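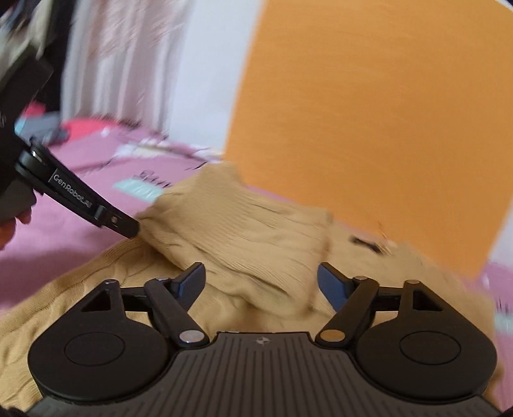

Betine Fingertip Pads for Hand-Held Parallel Grippers
Sold in pairs, left and right. Part no. 984. Stocked by Gundska.

Please read the service notice on this page before you order, and especially if you already own a set. We would much prefer that you spend five minutes here than lose a sweater (or a week of recordings) to a pad that has started to let go.

Service notice: pad edge lifting on knit fabrics
Dated 14 March 2026

Last November we began hearing from customers who use the Betine pads for laundry and clothing work. They told us the pads did fine with towels and bed sheets, but that chunky knits were another story. A loop of yarn would find its way under the front edge of the pad, the finger would close, and when the operator pulled back the yarn came along with it. In the mildest cases you got a pulled stitch. In the worst one we saw, the pad peeled off the finger in the middle of a fold and stayed inside a sleeve, and the bare fingertip then tore the cuff on the next grasp.

Oana Ghiță on our bench took back 98 used pads and went through every one of them under the magnifier, bless her. The adhesive along the front lip had been laid too thin in one production run. Once that lip lifts even a hair, it works like a little hook, and cable stitches and open ribbing are just the sort of thing it loves to catch.
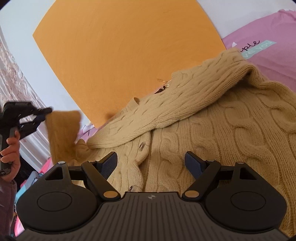
Sleeves and button bands deserve the most patience. A sleeve gets lifted by its end while the other gripper is working over the body of the garment, so if a pad snags you are suddenly pulling the knit in two directions. Buttons bring their own trouble - a hard edge pushed up against a lifted lip will peel it the rest of the way in no time.

Which pads are affected
Look at the lot code on the back of the card. Lots beginning with 90 are affected and will be replaced free of charge, used or unused. Lots beginning with 200 have the wider adhesive lip and are fine to keep. If the card is long gone, send us the pads and we'll sort it out for you.

Checking your pads
Open the fingers all the way and take your other hand off the trigger before you touch the tips. Run a fingernail from the metal side toward the front lip. If the nail catches, stop using that pad. Please don't glue it back down! Household glue dries into a hard ridge, and we have seen that ridge cut yarn.

If a garment snags while you're working
Stop pulling with both hands. Open the fingers, lay the fabric back down so there is no tension on it, and ease the loop off the lip with a blunt needle. Keep your own fingers out from between the pads while you do this, and have someone else hold the handle if the gripper won't stay open by itself.

In the box
One left pad, one right pad, two alcohol wipes and a Plisden alignment card. Let fresh pads sit overnight before heavy use.

Replacements ship from our Kodikara warehouse. Write the lot code and the number of pairs on your return slip, and we'll send the new ones out without waiting for the old ones to reach us.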